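Derside Picking Club: Fruit Set, README and data card

Written for the club by this year's data group. Last edited 10/15/18.
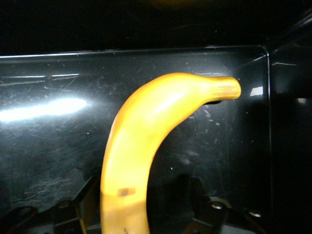

Hello and welcome! If you've just joined the club, or you're at another school and somebody passed you our folder, this file should get you going. We started the fruit set in July, when we signed up for the student picking challenge at Trotau and found out that our practice pictures (all of them wooden blocks, bless them) were no help at all with anything curved. So we went to the grocery store.

What's in the folder

There are 83 recordings. Each one is a single attempt at picking up and moving one piece of fruit, driven by a student at the controls, and each one lasts 20 seconds or less. Along with the pictures from the wrist camera you get the joint positions and how far the gripper was open, saved as plain text so you can look at them in any spreadsheet program. We also picked 300 still pictures out of the recordings and labeled them by hand, which took far more lunch breaks than we'd planned on.

The folders go like this:

recordings/ has one subfolder per attempt
stills/ has the labeled pictures
labels/ has one text file per still, with the same name as the still
notes/ has our session notes, typed up from the notebook, spelling and all
tools/ has the little viewer and the script that checks for missing files

The fruit

We used 3 kinds: bananas, lemons and pears. Bananas are the ones we'd start with if you want something to chew on. They bend, the stem end is much narrower than the middle, and a gripper that's perfectly happy halfway along can be hopeless up by the neck. Our labels mark the stem end and the point where the student meant to grab, and there's a yes/no line for bruises or brown patches. Please keep that line filled in if you add to the set! We were careless about it in the first sessions and had to go back through everything.

A word on shiny backgrounds. Dark glossy surfaces throw back a lot of light, and a white band of glare can be the brightest thing in a picture by a long way. Our first color finder (the one in tools/old) got very confused by this. The newer one looks for yellow before it looks at brightness, and it does better, though a really washed-out patch of peel will still fool it now and then. Scratches and dust on a dark surface are fine, you can leave those alone. Don't crop or brighten the pictures before you label them, please. The viewer has a slider for brightening things on the screen only, and it doesn't touch the files.

How to use it

Copy the whole folder to your own machine and run the checking script first. It prints the name of any recording with a missing piece. Then open the viewer and pick a recording from the list. The arrow keys step forward and back one picture at a time, and the space bar plays the whole thing through.

If you're training something, use the split in notes/split.txt so that our results and yours can be compared. Stills from one recording always stay together on the same side of the split. An early Bromel (that's our arm program, named after the street behind the school) was tested on pictures from the same recordings it had learned from, and for one wonderful afternoon we thought we were geniuses.

Known problems

The clock on the camera and the clock on the arm drift apart a little in the longer recordings. The lemons are nearly all the same size. Some of the session notes mention "the good banana" and we no longer know which one that was. There are very few attempts with the lights turned down, so don't expect much from a program that has to work in a dim room.

Sharing

Use it for classes, clubs and contests as much as you like, and put "Derside fruit set" somewhere in your write-up. The viewer is built on the Dervishi starter code that our class began with, so leave the note at the top of that file where it is.

If you record more fruit, send it over! We'd especially love plums.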